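Ask the Nominee About the Bridge
January 2019

I watched the whole confirmation hearing for our new public works secretary, all 3 hours of it, with a sandwich and a notepad. I'd do it again, too, but boy did I want to yell at my laptop.

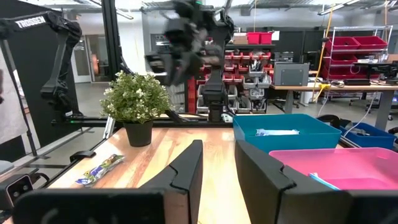
The panel had 487 pages of paperwork on the Erkwood bridge contract sitting in front of them. Guess how long they spent on it? One question, and a soft one. The nominee said the matter was "handled by the proper office at the time," the chair thanked him, and off we went to talk about his college years.

Now, I'm not saying he did anything wrong. Maybe the Memard deal was perfectly clean! But the price went up twice after the bids were opened, and he was the deputy who signed the second change. Folks in Amer have been driving the long way to work since August, and more than 700 of them signed a petition asking why. Surely that earns a follow-up.

What bugs me most is the clock. Each member gets a few minutes, and half of them burn it saying congratulations – I've heard shorter wedding toasts. Give the time to whoever has read the file. Let one member keep going until there's a yes or a no. And post the nominee's written answers before the vote, so people in places like Ekinci who can't sit through a weekday hearing can read them at night.

The vote is still a couple of weeks off, so there's time to call him back. I phoned my representative's office this morning and got the machine. I left a message (a long one, sorry) and I'll try again after lunch.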